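Ploltbridge Citation Set

Version dated August 21, 2025

Contents

The set holds 3,441 reference entries taken from the back matter of books and articles on economic thought: value theory, comparative economic systems, the history of the cooperative movement and trade union history. Each entry is one row. Entries were typed or scanned at Ploltbridge and checked against the printed page at Larkthorpe.

Files

entries.tsv - one row per entry, UTF-8, tab separated
sources.tsv - the works the entries were taken from
aliases.tsv - name variants, see below

Fields in entries.tsv

id: integer, not reused after deletion
source_id: key into sources.tsv
raw: the entry as printed, including errors
author, title, publisher, year, pages: parsed from raw
school: one of 5 labels (classical, Marxian, neoclassical, institutional, other)
lang: language of the cited work, two letters

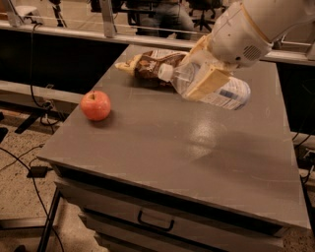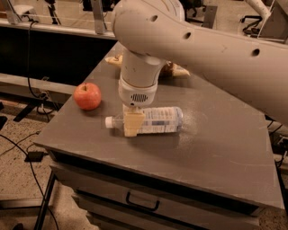
The school label describes the cited work, and the citing work has no label of its own. Where a book compares several schools, the label is "other". Edited volumes are labeled by title only.

Name variants

Accents are kept in raw and in author. Ó Dálaigh is sorted under O, with the space retained. Unaccented and joined spellings are listed in aliases.tsv and point back to the main form. Transliterated Russian names follow the spelling in the source, so one author may have several rows in aliases.tsv.

Parsing

Parsing was done with Anard, using the rules file from June. Page ranges with a shortened second number (130-5) are expanded. Up to 800 entries have no usable page field - mostly older pamphlets and entries that cite a whole book. These have an empty string in pages, never a zero.

Known problems

Year is the year of the edition cited. First publication dates are not recorded.
Publisher names are not merged across imprints.
"Ibid." entries are resolved only within a single chapter.
Some ISBNs in raw fail the check digit. They are left as printed.

Corrections

Send the id, the field and the corrected value. Changes to raw need a scan of the page.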